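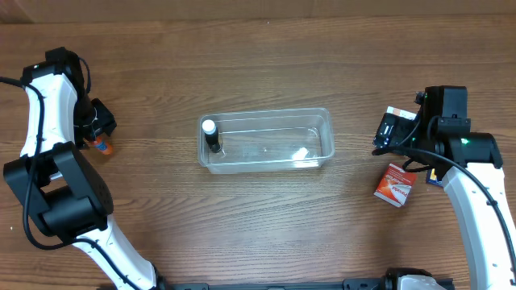 大家好,我先讲钱,再讲手感。Buklow这套双臂套件我用到现在,被问得最多的就是值不值,所以今天的顺序倒过来,先把账摊开。整套买下来比我们原来那条单臂线贵,贵在第二条胳膊,也贵在夹爪上带的那套相机。那第二条胳膊到底买来干嘛?看这张就明白了:左边夹着一支橙白色的小圆管,右边也捏着一件小东西,中间一个透明盒子,两边可以各干各的。单臂的时候,另一件就只能在桌上等着。(这里停一下,让后排看清楚。)

说一下我的背景。我在Skoltier做小件分拣的方案,客户大多是卖文具和小百货的,订单杂,一单里头什么形状都有。圆的会滚,扁的贴着桌面抠不起来,软包装一夹就变形。所以我看一套手臂,从来不先看它能搬多重,我就看它对付这些零碎的时候慌不慌!

我们的测试是2020年9月做的,一共放了400次,两套设备各200次,一套是Buklow,一套是Sturkar。物件是同一批,盒子也是同一种。具体成绩表在我电脑里,想要的会后找我拷,今天不念数字,念了大家也记不住(我自己都记不住)。

先讲我喜欢的地方。

安装真的省心。底座横梁上孔位都打好了,两条臂往上一装,线顺着臂走,半天就能开始动。Sturkar那套我们装了两天,中间还打电话要了一次转接件。软件方面,Buklow的示教界面朴素得有点难看,可是按钮都在该在的地方,新来的同事Aqeel Sandhu跟着我看了一上午,下午就自己录动作了。

再一个是夹爪。指面摩擦够,夹小圆管的时候不用使很大劲。我以前用别家的光面指头,夹圆的东西总是一紧一滑,夹得我血压都上来了。
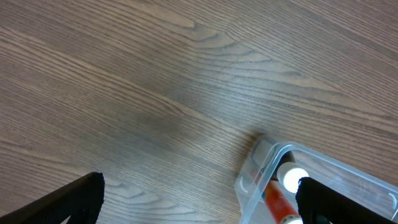
夹爪的开合行程也够用,换物件的时候我基本不用重新装指头。参数里有一项“预张开”,出厂值偏大,在空桌面上没问题,往盒子里伸就容易蹭到盒壁。我的做法是把它调小,再把下探速度降到出厂值的25%,先跑顺了再慢慢往上加。各位要是拿到样机,建议第一天就改这个,别像我一样拖到第二个礼拜。

好,接下来讲不喜欢的。(喝口水。)

第一,透明容器。腕部相机对透明塑料盒的边沿很敏感,反光强的时候,它会把亮边当成物件的轮廓。厂家的建议是换不透明的盒子,可客户现场用什么盒子,哪轮得到我来定?我后来加了一块柔光板,情况好了不少,但这笔钱套件里可没包。

第二,白色的东西。白盖子、白标签,灯一打就是一片亮,曝光得单独调。自动曝光有,我劝大家关掉,手动设一档,心里踏实。
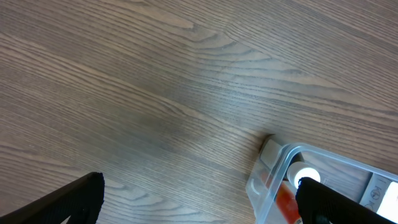 图三:右指挡住了盒子下半部,只看得到上面一部分物件。

第三点就跟遮挡有关。腕部视角离得近,细节好,代价就是自己的手指会挡住一块。Buklow的办法是让另一条臂的相机补着看,思路我赞成,不过两边画面的对齐要自己标定,说明书写得很含糊,我来来回回做了好几遍才满意。Sturkar在这方面有个引导程序,一步一步带着走,这一点人家做得好,该夸就夸。

服务我也讲两句。我们是通过Sriwong拿的货,合同里带一年的远程支持。五月份我报过一次关节异响,当天有人回,隔天就远程看了日志,后来寄了替换的电机模块过来,让我们自己换。换的过程不难,就是螺丝特别小,桌上最好垫块布。旧模块要寄回去,运费他们出。备用夹指另收费,下单的时候最好一起谈,单独补买不划算。

所以该不该买?如果你的活儿是小件、品种杂、一天换好几次,手边又有个肯折腾标定的人,我会推荐Buklow。要是你那边全是同一种纸盒,一条单臂就够了,省下的钱去买灯。如果没人有空管标定,那就先试Sturkar,安装麻烦归麻烦,后面省事。

还有人问过我100件一批的小单能不能跑。能跑,但录动作的时间要算进去,头一批肯定不比人手快,从第二批开始才有意思。

提问环节我把示教界面投出来,想看哪个参数直接喊。预张开和曝光那两页我已经打开了,先从这两页讲起。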